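Zoltamier Floor Practice Pack - humanoid rehearsal for lobby and showroom crews

Updated 2019-04-25

For sites bringing a humanoid onto the day shift. Your crew learns the job on screen first, then on the real floor. Runs on an ordinary desktop. Two arms, two hands, bare concrete to start with - reach, turn, stop, back off.
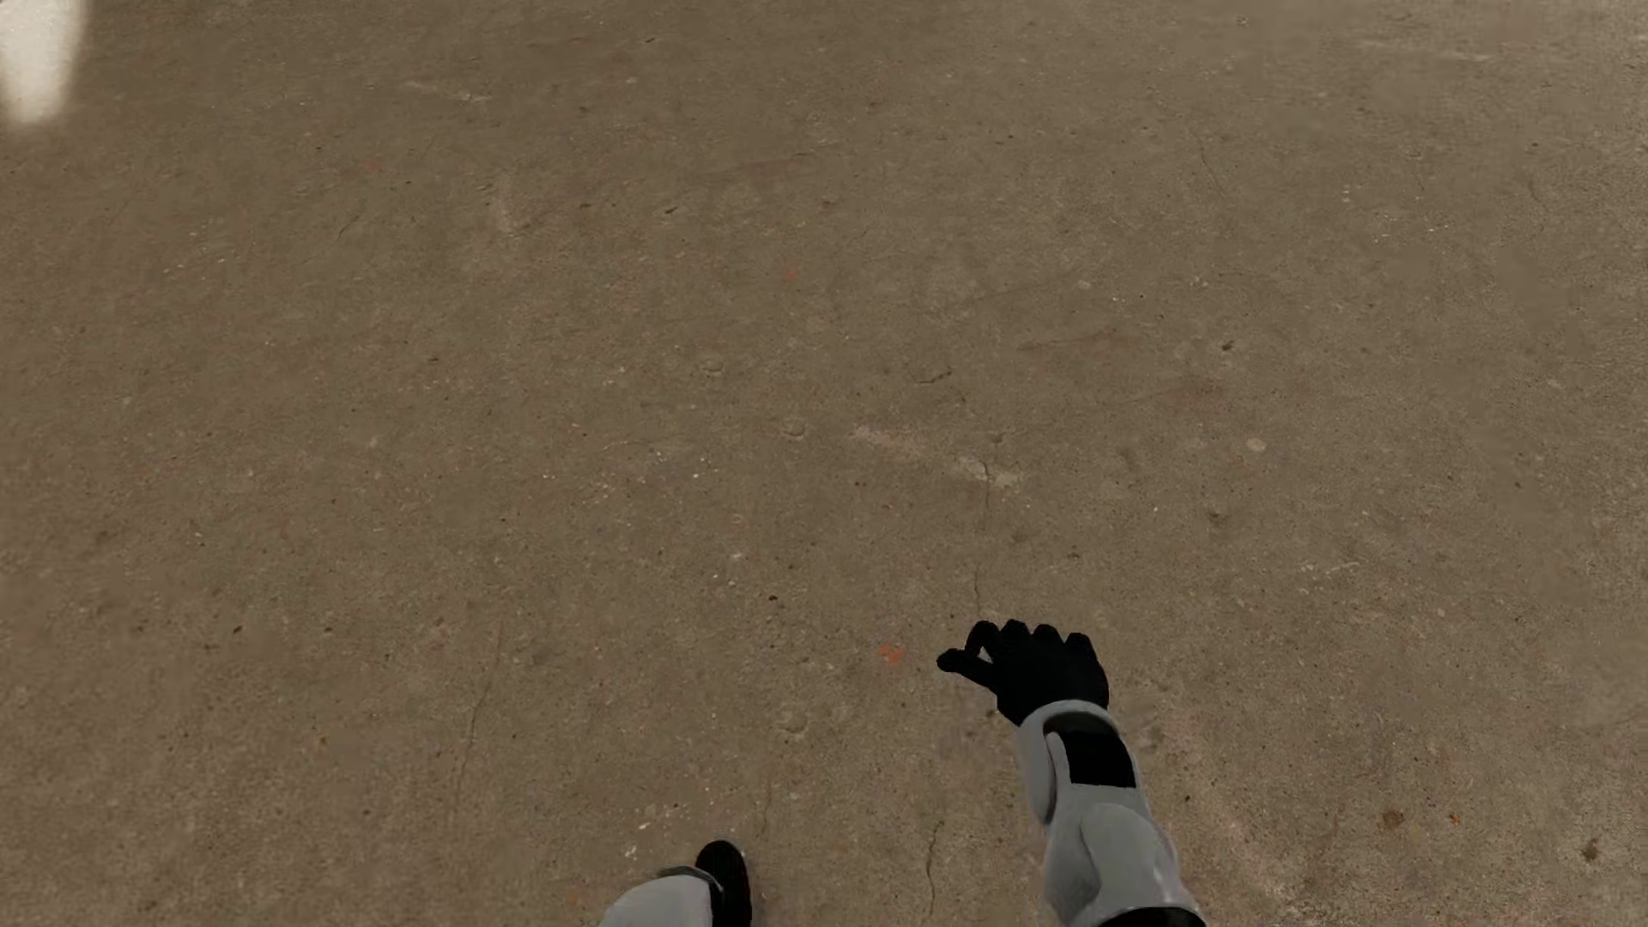
Asabe Bako writes that her evening crew were worried about hours when the thing came in, and would of liked to be told sooner who keeps which rounds. Fair point. The pack now has a shift sheet, fill it in with the crew and not after.

What changes for people: less walking, more watching. One person per shift is the minder. Minder gets the stop button, the log and the last word.

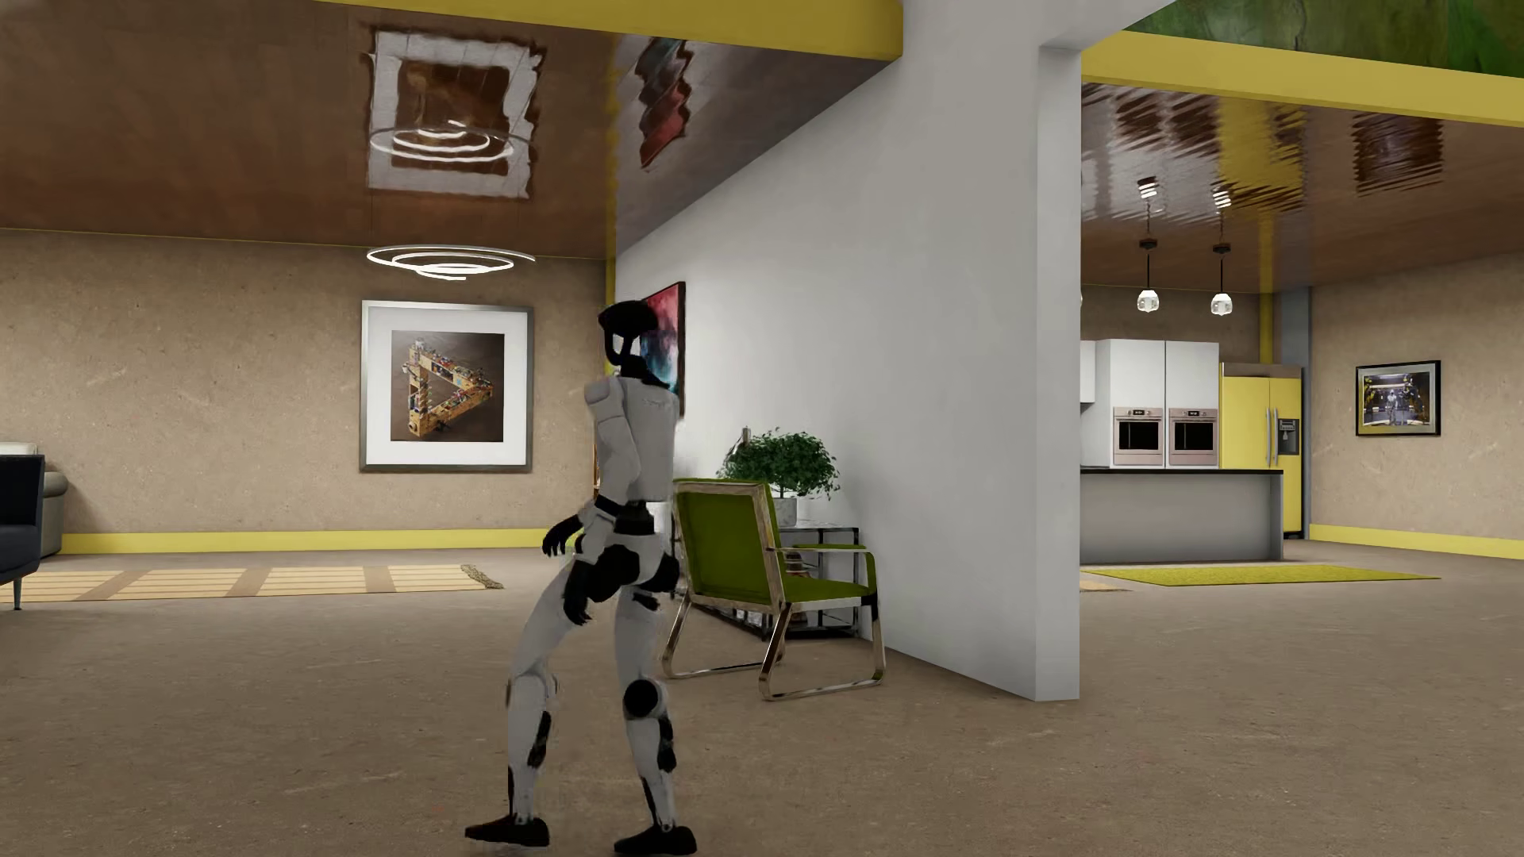
Training is 11 short sessions, 20 minutes each. Can be split over breaks but please don't, people hate it. Pay them for it.

What the rounds cover

- Open floor: walking past chairs and side tables, turning at the partition, kitchen side and lounge side 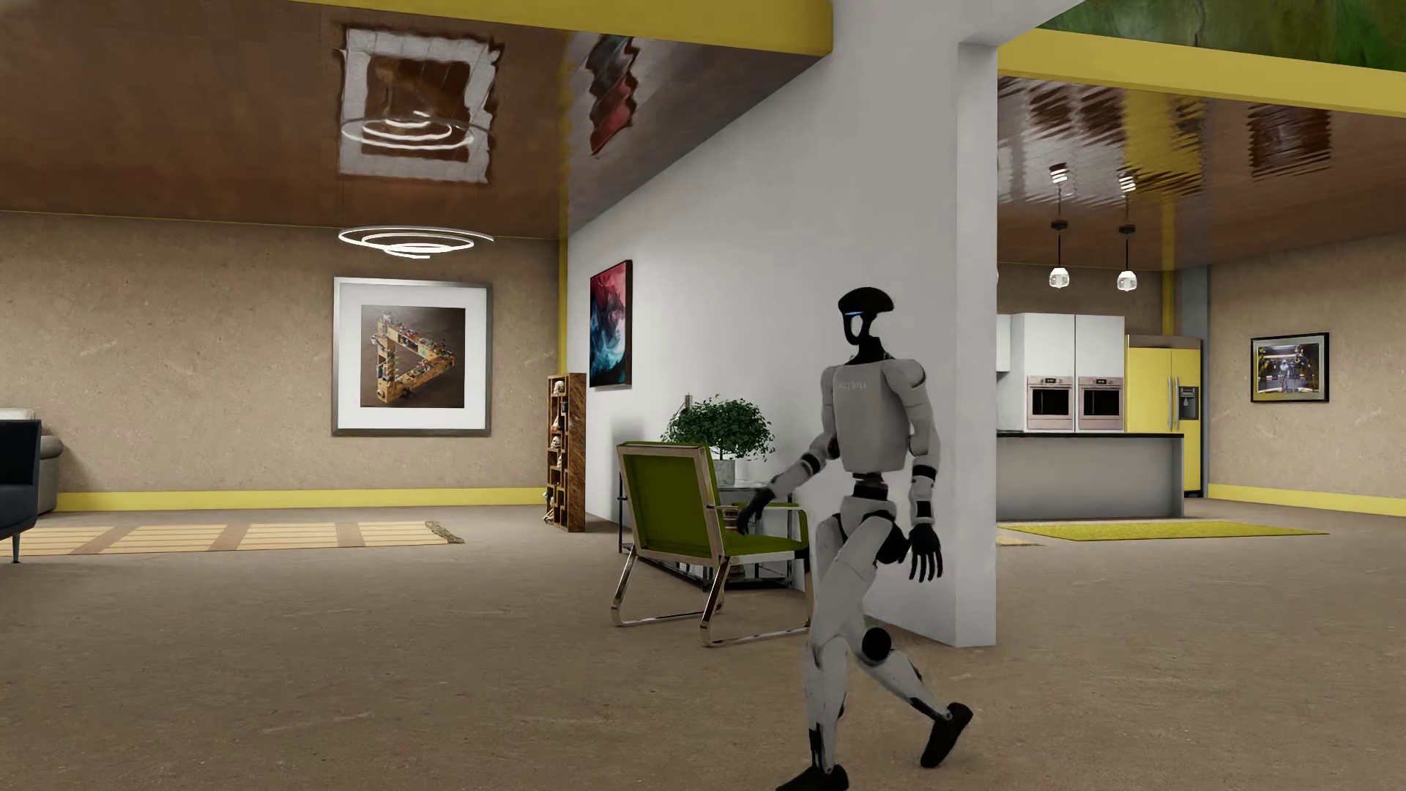 - Rugs and fringes: minder marks where it may cross and where it goes round. Low shelves with small stuff on them get a keep-clear line, drawn by whoever looks after that room
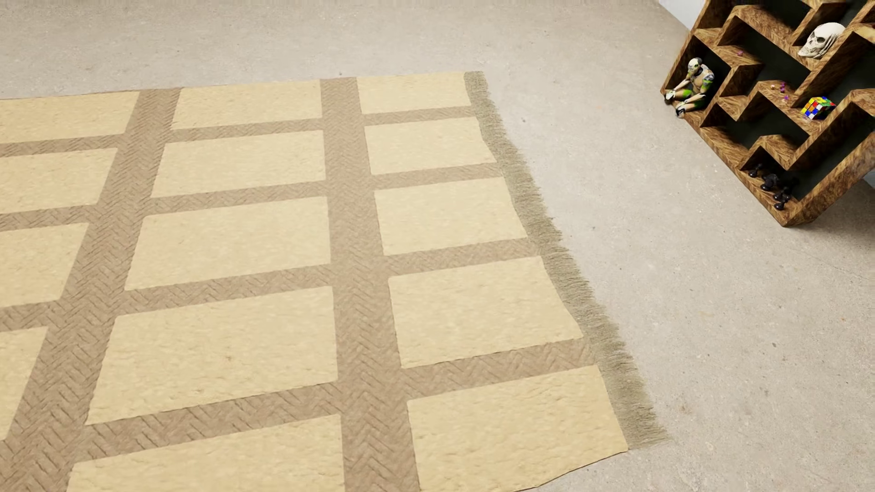 - Handover: five lines in the log, plain words, signed

In the pack

Practice software, 50 printed log sheets, minder badge, wall card. Cinder add-on (night rounds) sold seperately, ships November.

Orders and crew questions: Imtiaz Gamage, Wijesinghe desk. Returns go to Harnetti, unopened only.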